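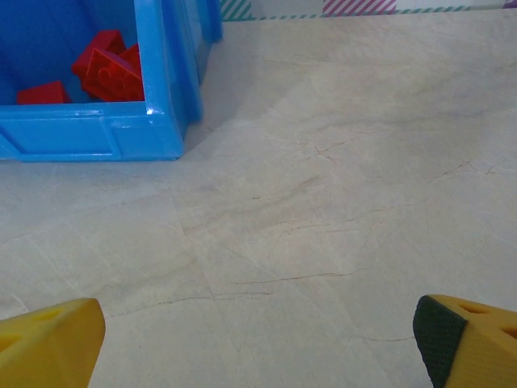

Red bricks in a blue bin, and the yellow fingers of the gripper. Photo: Hisholm

I got to Hisholm a good half hour early and Wai-kit Kao put me to work straight away, which I should have seen coming. He handed me a tub of mixed toy bricks, pulled out a stool and said we could talk while we sorted. So if my notes from the first part of the morning are a bit thin, blame the tub.

Hisholm rents out play sets to nurseries, church halls and the odd dentist's waiting room. The sets go out clean and complete and they come back... well, you've met children. Everything has to be emptied, washed, checked for chewed corners, sorted by colour and size and packed again. Wai-kit has run the returns floor at Stiston for 4 years and before that he drove one of the vans. "I used to drop the stuff off and think, lovely job, everyone's pleased to see you," he told me. "Then I came inside and found out what happens when it all comes home."

What's new is Zesodano, the name they've given to the robot that now does part of the big-brick sorting. It picks up bricks with a two-fingered gripper and drops them in the right bin, and red goes in the blue one. (I asked why not a red bin for red bricks. "We had a lot of blue bins," said Wai-kit.)

The robot started in October, and I wanted to know how the news had gone down.

"Badly! I'm not going to dress it up. We were told in the canteen, and the first thing anyone heard was the word robot, and after that I don't think a single person took in the rest. I didn't. I went home and looked at van jobs."

Did he apply for any?

"One. I never heard back, so here I am." He laughed, and then he was quiet for a bit and went through a handful of yellow ones. "The worry was real, though. There are people on this floor who've done sorting for longer than I've worked here. They're quick, they're proud of being quick, and somebody turns up with a machine and says it'll do your bit. You'd take that personally. I did, and it wasn't even my bit."

Nobody has lost their job so far, he says, and the promise they've been given runs until the end of the year. He would like it in writing for longer than that and has said so upstairs. Hours have changed for a few people. The evening sort has gone, which suited those with kids and didn't suit the two who liked the extra pay. One of them has moved over to repairs. The other is still cross, and Wai-kit thinks she's right to be.

I asked what the machine is like to work next to, day in, day out.

"Slow," he said at once. "People expect it to be whizzing about. On its best day it did 1,659 bricks, and we've got someone here who'd beat that and still have time for her lunch. But it doesn't get a sore wrist, and it doesn't mind doing red, red, red all afternoon. Sorting like that for a whole shift, you go a bit strange. You see bricks when you shut your eyes."

The things that trip it up are not what he'd have guessed. When bricks end up leaning on one another, it can struggle to find a good place to grab. Shadows bother it too, and so did a shiny patch on some of the older bins, so those have gone out to the van bay. Liu, the small firm that set it up, comes by to go through the bad picks with the team. Wai-kit likes those visits more than he thought he would.

"They ask us. That was the surprise. They'd come with this idea that you tip the lot out and start wherever, and one of our sorters said no, you do the edges first or you're chasing them all over the place. They went off and changed it. She was walking about like she'd won a medal."

In one week last autumn the floor kept a list of every time someone had to step in and help. It came to 73. He says the number's lower now, but they've stopped keeping the list and he won't guess. He did tell me that the robot stopped dead during a visit from head office — "fingers wide open, doing nothing at all, and me standing next to it like a lemon."

His own job has shifted more than anyone's. He used to spend his day on his feet among the tubs. Now a fair bit of it goes on looking at a screen, deciding which returns are fit for the robot and which need hands. Anything sticky needs hands. So does anything with bits of other toys mixed in, and the small bricks, and the wooden sets. By his reckoning about 627 tubs went through returns over the winter break, and most of those were still sorted by people.

"I miss the chat," he said. "When there were more of us round the table you'd know everything. Whose boiler had gone, who wasn't speaking to whose sister. Now we're spread out a bit and I have to go and ask people how they are, like a manager." He pulled a face at the word.

Would he send it back if he could?

He took a while over that one. "No. Six weeks in I'd have said yes and helped you carry it. But my hands don't hurt when I get home, and I'd forgotten that was allowed. I'd want it done differently, mind. I'd tell people before it was all decided. I'd have the sorters in the room with Liu from the start, and I'd have the money talk first, so that no one finds out their evening hours are going from a sheet on the door."

There's talk of a second machine at Stiston, for the washing end this time. When we spoke, in January 2026, nothing had been signed, and Wai-kit had already put his name down for the meetings. Two of his sorters have as well.

We never did finish the tub. He checked mine before I left and took out a brick with tooth marks that I'd let through.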